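November 23, 2023

Parts bench. Short day, holiday, only in to get the Cinard order sorted before the counter opens again tomorrow.

**Brake caliper cores.** Shelf was a mess. Pulled everything off and went through by casting number instead of the tag on the box, half the tags are wrong. Two of the Gralletti rebuilds are boxed as left and are both right. Bleeder on the bottom when you hold them up to the bracket, so no question. Re-tagged, put a strip of blue tape on the end flap. If you get a comeback on a spongy pedal this week, check the bleeder is at the top before you do anything else.

Slide pins in the Gralletti kits still come dry. Grease packet is in the bag but it's tiny. Use ours from the tub.

Core credit: Cinard wants the old unit back in the box the new one came in, with the plugs in the ports. Drain them first!! Last batch soaked through the carton and they docked us. There's a tray under the bench now, leave them in it overnight, ports down.

**Wheel bearing, front hub.** Finally compared the Steiner hub with the Cinard one side by side. Same bolt pattern, same flange. Encoder ring is on the inboard face of both but the Steiner sits a hair deeper, feels like it with a straightedge anyway, didn't get the depth mic out. That could be the ABS light we keep chasing. Not proven. Next one that comes in with the light on after a hub job, swap the Cinard in and drive it before touching the sensor.

Torque on the axle nut, stop using the number off the old wall chart. Chart is for the earlier nut. New nut, look it up by VIN every time. I took the chart down.

Hub bolts: 70 on the click wrench, ft-lb, for the ones on the bench rig. That is the rig only, dont carry it over to a customer car.

**Cabin filters.** Seven on the shelf, system says something else, I fixed the system. Arrow on the new ones is printed on the long edge where you can't see it once it's in the tray. Mark it with a paint pen on the short end before it goes out. The DIY people put them in backwards and then bring them back as whistling.

**Returns from Prollcombe.** They sent the window regulator back again as "not as described". Opened it. Cable is off the drum and the drum clip is snapped, so somebody ran the motor with the glass out. Part number on the label matches the invoice. Refusing it. Wrote it up, stuck the form in the box with the part. Same shop, same complaint in August, same result, so I attached a copy of that one too.

Also from Prollcombe: two serpentine belts, unopened, fine, back in stock.

**Alternator, the noisy one.** Back on the tester. Output good, whine goes up with speed and doesn't change when I load it. So bearing, probably rear. Decoupler pulley freewheels one way and grabs the other like it should. Was going to press the rear bearing out but the puller jaws are too thick to get behind it. Need the thin set. Left it apart on the tray with the screws in a cup, do NOT sweep them up.

Side thought: we keep selling the whole unit when the pulley alone would fix most of the chirp complaints. Pulley tool is cheap. Worth putting one in the loaner drawer.

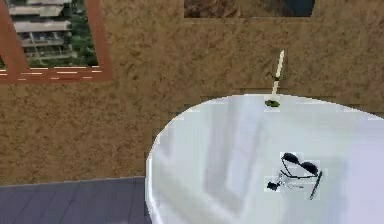

### Stock & ordering

- Cinard order in, confirmed by email. Hubs, pads, one box of the crush washers. Backorder on the rear hoses, no date given.
- Steiner: on hold til we know about the encoder ring thing. Don't reorder just because the min/max report says so.
- Gralletti: ask for a credit on the mis-boxed pair. Took pictures of the castings next to the labels, they're in the shared folder.
- Crush washers, copper not aluminum for the brake lines. Someone has been mixing the bins. Sorted them again.
- Penetrating oil is nearly out.

### To do next

Thin jaw puller. Rear bearing for the alternator, get the number off the race once it's out, the catalog lists more than one. Depth mic on both hubs. New torque chart, or no chart, I vote no chart.

Bin labels on the bottom row are peeling again, printer ribbon is low so I wrote three of them by hand.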